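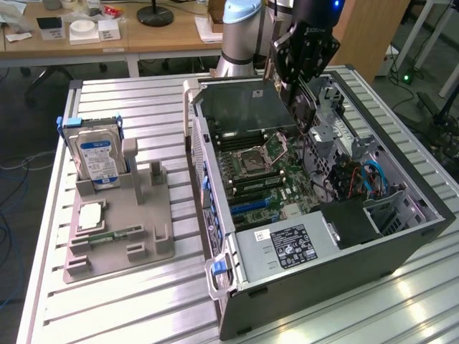 What is inside a desktop computer?

A desktop computer is a box full of smaller parts that all do different jobs. One part does the thinking, one part remembers what you are doing this minute, one part keeps your files safe for later, and one part hands out electricity to all the others. They are joined together by a big flat board and quite a lot of wires.

If you have only ever seen the outside of a computer, the inside can look like a tiny city seen from an airplane, with green ground and silver buildings and roads going every which way. Let's take a slow walk around it. We'll stop whenever there is something good to look at, and there usually is!

The case

The big box is called the case, or the tower. It is mostly metal, and it has a side panel that comes off so that a grown-up can get at the parts. People who fix computers like to lay the tower down on its side first, the way the one at the top of this page is lying, so everything inside faces up at them and the screws don't roll off under the couch.

The motherboard

The largest thing you'll notice is a wide, flat board. This is the motherboard, and it is often green, although you can find black ones and blue ones too. Every other part plugs into it somehow. If you look very closely at a motherboard you will see thin lines running all over it. Those are paths made of copper, and the computer's messages travel along them as little bits of electricity, much too fast for you or me to follow.

The processor and its socket

The processor (some people say CPU, which is short for central processing unit) does the computer's thinking. It is a flat square chip not much bigger than a cracker, and it sits in a special seat called a socket. In our picture the socket is empty, so you can see the gray metal frame that goes around the chip and the little lever beside it, standing up. When a processor is put in, the lever is pushed down and the frame holds the chip snugly in place.

Processors get hot when they work hard, rather like you do when you run up a hill in November with your heavy coat on. So they wear a lump of metal called a heatsink, which pulls the heat away, and a fan blows the warm air out of the box. Smaller chips sometimes get a small heatsink of their own.

The memory

Memory comes on long thin sticks that press into slots near the processor. Our computer has two of them in. Memory is where the computer keeps whatever it is busy with right now, a bit like the top of your desk when you are doing homework. When you switch the computer off, the desk gets wiped clean! That is why your teacher is always telling you to save your work.

The hard drive

And where does your work go when you save it? Into the drive. A hard disk drive is a flat metal box with shiny round plates inside that spin and spin. It keeps its pictures and stories and games even when the power is off. Look on the left side of the table and you'll find one, with a silver top, sitting in a blue holder called a caddy. The caddy helps the drive slide into its place in the case. Many newer computers use a solid state drive, with no spinning plates at all.

The power supply

The silver box with the black label is the power supply. It takes the electricity from the wall and changes it into the kind the small parts can use. The red, black, and blue wires you see are there to carry power and messages around inside the case. Please remember that a power supply should never be opened, even by somebody clever, and that a computer must be unplugged before its side comes off. Always ask a grown-up first.

Something to try

Ask at home or at school whether there is an old computer that no one needs anymore. With a grown-up beside you and the plug out of the wall, see if you can find the motherboard, the memory, and the drive. Then draw your own map of the city and give every part a street name. Adel Cherkaoui, who wrote this page, called his Pudolby, and the power supply was on Thunder Road.

Words to remember

Motherboard: the flat board that joins all the parts together.
Processor: the chip that does the thinking.
Memory: where the computer keeps what it is using now.
Drive: where your files are stored.
Heatsink: a piece of metal that carries heat away.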